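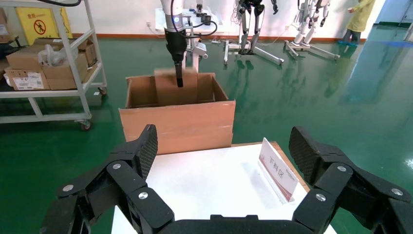

1/ Cardboard and small orders: a thread
January 6, 2019. I promised to write down what I learned about packing in my first year at Brovitz. It is mostly about boxes, tables and carts. If you send 2000 parcels a day you know all of it already.

2/ The sign first. 下料区 is the place where material comes off, so I say "unloading area" in English. I am told that in a metal workshop the same two first characters can mean cutting the material, so please ask your colleagues before you print it. I like the folded kind that stands on the table by itself.

3/ Before we had signs, everybody put everything on the nearest table. Finished goods, tape, somebody's lunch. Nour Masri printed the signs in one evening and we argued about the colour of the border for much longer than that.

4/ A big open box stands at the end of the table and the smaller pieces go down into it, upright. Flat pieces laid on top of each other look tidy, but you must lift all of them to reach the lowest one. Standing, they come out like books.

5/ Fold the front flap fully down on the outside. A flap which stands half up catches the sleeve, and after some days it tears at the fold. The side flaps can stay open to the outside too. Leave enough floor for them, I forgot this when I measured our room.

6/ Nelu Anghel asked me if a plastic crate is not better. For things which stay in the house, yes. For us the big box often goes out to the customer again, so a crate would mean one more packing.

7/ Carts. I prefer two shelves and a tube frame, in white metal, because one sees the dirt. Three shelves sounded like more space to me, but our boxes did not fit between them and the middle one only collected paper.

8/ Boxes on the cart: the labelled one where you can read it without turning it. If there are several labels, the labels look to the same side. I was laughed at for this rule in June and now it is written on the wall.

9/ Old labels. When you use a box again, cover or remove the old barcode completely. We had one parcel which travelled to Nakommont and back to us, 18 days, with two labels on it. The customer was very polite about it.

10/ Our shelf has 6 box sizes. In the beginning I ordered more and people took always the same ones. The rest became filling material — quite expensive filling material.

11/ Somebody asked how long a reused box lives. I can't give a good answer. I press the corners with my thumb. If the corner is soft, it goes to the paper press. Nour is stricter than me and throws away also those with a crushed edge.

12/ Last thing, for the people who asked about tape: paper tape for single wall, and two strips on the bottom when the content is heavy. I tried it with 102 parcels to our shop in Imau and there was one open bottom, which I had taped myself on a bad day.

13/ Next time I will write about the filling: crumpled paper, old cardboard cut into strips, and the air cushions I am trying to stop ordering. If you have a cart with good brakes, please tell me the name of the maker.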